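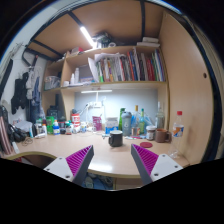

The Nuretti under-shelf lamp is a 12-inch LED bar sold for alcoves, bookcases and the underside of wall cabinets. I bought it for desks that sit inside a recess, where a ceiling light leaves the back third dark and a standing lamp takes up surface that is already in use. A light wooden desk built into an alcove, with a gray shaker bottle and a green bottle standing toward the back and mugs nearer the front, is the usual case: the tall items go to the rear, and a lamp base would have to compete with them for space. A bar fixed overhead avoids this, provided the light is even and the fixing holds. I have used one Nuretti since May and a second for most of that time, and what follows covers both.

## What is in the box

- One light bar with an aluminum body and a frosted plastic cover
- Two steel clips with countersunk holes
- Four wood screws, short
- Two adhesive pads
- One USB-C cable, 5 feet
- A folded sheet of instructions in very small type

There is no power adapter. Any phone charger I tried ran the bar at full output. A laptop port ran it too, but the bar dimmed slightly when the laptop was under load.

## Fitting

The instructions give the clip spacing as a drawing with no dimensions. Measure from the inner edges of the two grooves on the back of the bar and mark the centers with a pencil. The grooves allow a little side-to-side movement, so the spacing does not have to be exact.

The screws supplied are suitable for solid wood. In particleboard they held, but one of them stripped its hole when I took the clip off and put it back. I replaced all four with slightly thicker screws of the same length. Do not use longer ones without checking the thickness of the shelf.

The adhesive pads are the weak part of the kit. On painted wood, cleaned with alcohol and left overnight before loading, one pad let go after 12 days. The other stayed up until I removed it and took a patch of paint with it. Reto Eder, who has the same bar under a tiled shelf, reports no failure with the pads. Glazed tile is a better surface than most people will have available.

Place the bar toward the front of the recess, facing back. Mounted at the rear, it lights the wall well and the work surface poorly, and anyone seated will cast a shadow over the keyboard. The body does not tilt in its clips, so position is the only adjustment you get.

## Light

Nuretti does not state a tolerance for output, so I measured it. With the sensor flat on the desk directly below the bar, my meter read 1,214 lux at the highest setting. This is enough for reading, soldering and most hand work. Toward the side walls the reading falls off but stays usable, helped by pale surfaces. A dark-painted alcove will do worse.

There are three levels, selected by touching the left end cap. The lowest is bright enough to find things by and too dim to read by. The middle level is the one I use. Color is a neutral white and cannot be changed. The second bar is visibly warmer than the first when both are on, so anyone planning to mount two side by side should buy them together and compare before fitting.

The box claims a color rendering index of 80. That is acceptable for paperwork. Brown and dark red are hard to separate under it, and I would not sort resistors or match thread by this lamp alone.

I could not see flicker by eye at any level. On a phone camera, faint bands appear at the lowest setting and none at the highest.

## Controls

The touch control is too sensitive. Wiping the shelf with a damp cloth changes the level, and so does plugging in the cable if a thumb rests on the end cap. There is no off timer. The bar remembers its last level after a power cut, but it always comes back on – a nuisance if it runs from a switched outlet shared with other equipment.

## Heat and wear

After a full evening at the highest level the body is warm and can be held without discomfort. The shelf above it was unmarked. The frosted cover collects dust along its lower seam and has to be unclipped to clean it properly. The cover on the second bar has developed a small crack at one corner, probably from this.

## Compared with the alternatives

The Govindasamy strip is thinner and cheaper. It is adhesive only, and the cable leaves from the middle, where it is hard to hide. The Titeo bar costs nearly twice as much, tilts in its bracket and has a proper mechanical switch. If the recess is deep, the tilt is worth paying for. Jorkthorpe sells what looks like the same bar as the Nuretti with better screws and a longer cable, though I have only handled it in the store.

## Verdict

Recommended for shallow recesses with a solid wood shelf, using your own screws. Discard the adhesive pads. For deep recesses or color-critical work, look at the Titeo first.

Update, March 19, 2022: the first bar now needs two touches to change level. Output at the highest setting is unchanged on the same meter.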